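Robotics Club Handbook: Practice Task 2, Mug to Crate

Posted by Leszek Witkowska, 2 July 2023

Do this task in the simulator before you sign up for time on the real arm. You need the Fodley scene files and a finished copy of Practice Task 1.

Step 1. Open the scene
Load the kitchen scene from the club folder. Don't use the one from March, the crate positions are different and your score won't be accepted.

Step 2. Set the time limit
Set the run to 3000 simulation steps. Teams in the beginner group may drop the speed setting to 6. Everyone else leaves it at 9.

Step 3. Write the approach
Bring the gripper over the mug first, then lower it. Keep the two moves separate in your code. If you combine them, the arm comes in at a slant and can knock the mug over.

Step 4. Check both views
Pause the run and look at the whole room, then switch to the close view of the tabletop. Make sure both crates loaded before you go on.

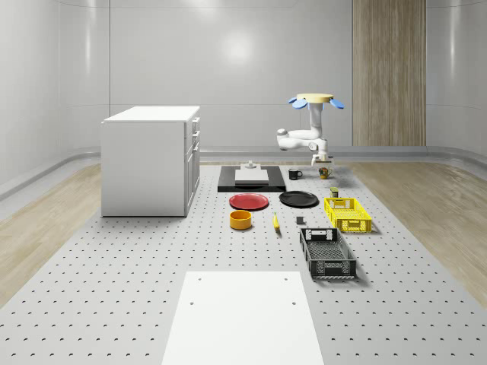 Yellow crate and dark crate, from two viewpoints.
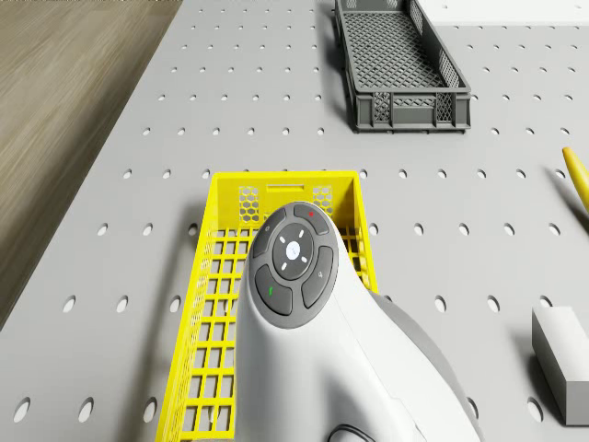 Step 5. Lift and place
Close the gripper, raise the mug clear of the crate wall, move across and lower it. Open the gripper only when the arm has stopped.

Step 6. Save your log
Name the file with your team name and the task number. Send it to Sławomir Czerwiński, who keeps the score sheet. Logs with fewer than 1000 steps recorded will be sent back.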